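Chapter 8
Custards, Creams and the Trouble with Recipes 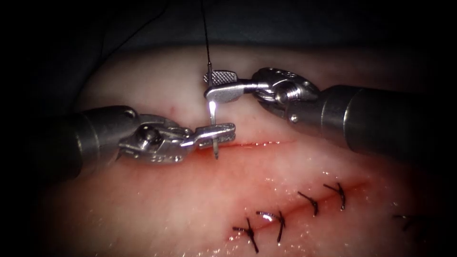

Most cookbooks will tell you that custard is easy. Then they give you half a page of warnings. Don't let it boil, don't stop stirring, don't look away, don't use a pan that is too thin or a spoon that is too short. A thing that needs so many warnings is not easy in any normal sense of the word, and a student who has just made a bowl of sweet scrambled eggs has a right to be annoyed at whoever said so.

This chapter is about milk, eggs, sugar and starch, and what happens when you heat them together. It is also about how much of what you have read on the subject you should believe. My own answer is less than half. I have taught this material at the Hayes evening school long enough to have repeated most of the bad advice myself, and some of it is still in the older handouts, which Tahsin Bepari keeps in a drawer and brings out when he thinks I am getting too sure of things.

Take the matter of tempering. You know the step: hot milk goes into the beaten eggs a little at a time, with a lot of whisking, before everything goes back into the pan. Nearly every recipe for pastry cream treats this as the point where the dish is won or lost. But if there is cornstarch in the bowl, the eggs are fairly well protected, and you can put cold milk, eggs, sugar and starch into the pan together and heat the lot. You have to stir well and get into the corners. Students who do it this way in week one tend to get a cream that looks just like the cream made by students who tempered. When we put the two side by side in unmarked bowls, people choose a favorite with great confidence, and then choose the other one when the bowls are moved.

That doesn't mean tempering is useless. In a custard with no starch it still gives you a gentler start, and we will use it in Section 8.3. I only want you to ask, each time a recipe gives you an order, which recipe that order was first written for.

The same goes for the vanilla bean. I like vanilla beans. I like the specks. I am not convinced that anyone at the table can pick out the bean from a decent extract once there is a baked crust under it and sliced bananas on top, and I have read a lot of blog posts by people who swear they can. In a plain pouring custard, maybe. We will try it both ways and you can keep your own notes.

A word on thermometers

You will need one for this chapter. The class set is made up of Bralero probes, and they are fine, but check yours in boiling water before you trust it. At sea level it should read 100 degrees Celsius. If it reads something else, write the difference on a piece of tape and stick it to the handle. A thermometer that is wrong by the same amount every time is still a useful tool. One that changes its mind is trash.

Be suspicious of the back-of-the-spoon test as well. "Cook until it coats the back of a spoon" is in every book I own. Cream coats the back of a spoon straight from the fridge. What the writers mean is that the coating should be thick enough to hold a line when you drag a finger through it, and even that depends on the spoon. Use the test as a second opinion – the thermometer gets the first one.

What the cream pie taught us

The main project for this chapter is the Kuvik cream pie, named after the bakery that used to sell it by the slice. The recipe has been passed around so much that there are at least three versions, and they don't agree on the eggs. One calls for 3 yolks, one for 5, and one for whole eggs, with a note in the margin saying the yolk versions are a waste of money. You will make all of them before the end of the chapter, though not in one evening.

I used to hand out only the 5-yolk version and call it the real one. I had no grounds for that. It was the first one I was given, and it was rich, and I took rich to mean correct. The whole-egg pie slices better and holds up longer in the fridge. The 3-yolk pie tastes more of milk, and people who say they don't like custard will often finish it.

Before you start Section 8.1

Read the whole recipe through, then read it again with a pencil and put a mark beside every instruction that comes with no reason. Bring the marked page to class. Don't cross anything out yet. Some of those instructions will turn out to matter a great deal, and a few have probably been copied from book to book by people who never tried leaving them out.

You will also need a heavy pan, a flat-ended spatula, a fine strainer and some patience with the strainer, which will clog.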